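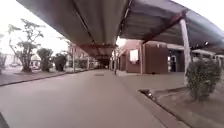
Ein gutes Register fällt nicht auf, sagt Lorena Palma, ein schlechtes merkt man beim zweiten Nachschlagen. Seit 16 Jahren schreibt sie Register für Sachbücher, die meisten davon für den Verlag Perrin in Zasau. Sie hat Geschichte studiert, dann im Lektorat gearbeitet und sich später selbstständig gemacht. Für das Gespräch schlägt sie vor, ein Stück zu gehen, den langen überdachten Weg mit den weinroten Stahlträgern entlang, weil sie am Schreibtisch ohnehin genug Zeit verbringt. Unter dem grauen Dach redet sie schneller als später am Tisch.

Angefangen hat es mit einer Regionalgeschichte von Arnedthorpe. Der Autor hatte kein Register geliefert, der Drucktermin stand fest, und im Lektorat wollte niemand die Arbeit übernehmen. »Ich habe sie genommen und zwei Wochen lang alles falsch gemacht«, sagt Palma. Sie habe jedes Hauptwort notiert, das ihr wichtig vorkam. Am Ende standen unter »Kirche« so viele Seitenzahlen, dass der Eintrag unbrauchbar war. »Wer fünfzig Seitenzahlen hinter einem Wort sieht, klappt das Buch zu.«

Sie hat daraus eine Regel gemacht, an die sie sich bis heute hält: Ab sieben Fundstellen bekommt ein Eintrag Unterpunkte. Aus »Kirche« wurde »Kirche, Bau«, »Kirche, Brand«, »Kirche, Streit um die Glocken«. Für den letzten Unterpunkt bekam sie Post von einem Leser, der sich freute, dass der Streit endlich irgendwo verzeichnet war.

Schwieriger als die Sachen sind die Namen. Adelige, die im Lauf eines Kapitels dreimal den Titel wechseln, Frauen, die erst unter dem Geburtsnamen und dann unter dem Ehenamen auftauchen, Orte, die in vier Sprachen anders heißen. Palma legt für jede Namensform einen Verweis an. »Siehe« heißt, dass der Eintrag woanders steht. »Siehe auch« heißt, dass dort noch etwas steht. Die beiden zu verwechseln, hält sie für den häufigsten Fehler in gedruckten Registern.

Mit den Autoren hat sie unterschiedliche Erfahrungen gemacht. Manche wollen jeden Kollegen verzeichnet haben, der in einer Fußnote vorkommt. Andere schauen gar nicht hin. Eilif Fjeld, dessen Buch über den nordeuropäischen Salzhandel sie zuletzt bearbeitet hat, schickte ihr eine eigene Liste mit 200 Begriffen. Übernommen hat sie die Hälfte. »Die anderen 100 kamen in seinem Kopf vor, im Text aber nicht. Er hat das eingesehen – nach zwei Telefonaten.« Fjeld habe danach sogar einen Absatz ergänzt, damit ein Begriff doch noch ins Register durfte. Der Verlag war wegen des Umbruchs nicht begeistert.

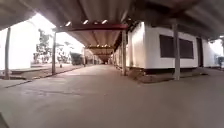
Wie lange dauert ein Register für ein dickes Buch?

»Bei 600 Seiten rechne ich mit vier Wochen«, sagt Palma. »Drei zum Lesen und Eintragen, eine zum Aufräumen.« Die letzte Woche werde gern gestrichen, wenn der Verlag in Verzug sei. Dabei entscheide sich erst dann, ob »Salzsteuer« und »Abgaben auf Salz« ein Eintrag sind oder zwei.

Sie arbeitet mit Vendik, einem Programm, das Einträge sortiert und Seitenzahlen nachzieht, wenn sich der Umbruch noch verschiebt. Das Lesen nimmt es ihr nicht ab. Eine automatische Suche findet das Wort »Hafen« auch dort, wo der Autor nur schreibt, man sei in den sicheren Hafen der Ehe eingelaufen. Umgekehrt findet sie nichts auf einer Seite, die ausführlich von Kaimauern und Liegegebühren handelt und das Wort selbst vermeidet. »Genau diese Seite sucht aber jemand«, sagt sie.

Bezahlt wird nach Druckseite. Über die Höhe möchte sie nicht sprechen, nur so viel: Ein Kochbuch lohne sich mehr als eine Biografie, weil Zutaten keine Verwandten haben. In den ersten Jahren hat sie nebenher Korrektur gelesen, inzwischen kommt sie ohne aus. Im Frühjahr ist es ruhig, ab August liegen manchmal drei Umbrüche gleichzeitig auf dem Tisch.

Und wenn sie selbst liest, abends, ohne Auftrag? Palma beginnt hinten. Fehlt das Register ganz, ärgert sie sich, liest aber trotzdem. Ist eines da, sucht sie einen Begriff aus, schlägt die erste Fundstelle auf und prüft, ob sie stimmt. Bei einer Geschichte der Seidenweberei stimmte keine einzige. Alle Zahlen lagen um zwei Seiten daneben, vermutlich hatte jemand nachträglich das Vorwort verlängert. Sie hat die Zahlen mit Bleistift verbessert, bis zum Buchstaben M.

Im Februar gibt sie bei Perrin wieder einen Kurs für neue Lektorinnen und Lektoren. Als Übung bekommen alle dasselbe Kapitel, jede und jeder schreibt ein eigenes Register dazu, dann wird verglichen. Gleich waren zwei noch nie. Diesmal nimmt sie ein Kapitel aus dem Salzbuch, das über die Fuhrleute. Fjeld hat angekündigt, ebenfalls eines zu schreiben und es einzureichen, ohne seinen Namen darauf.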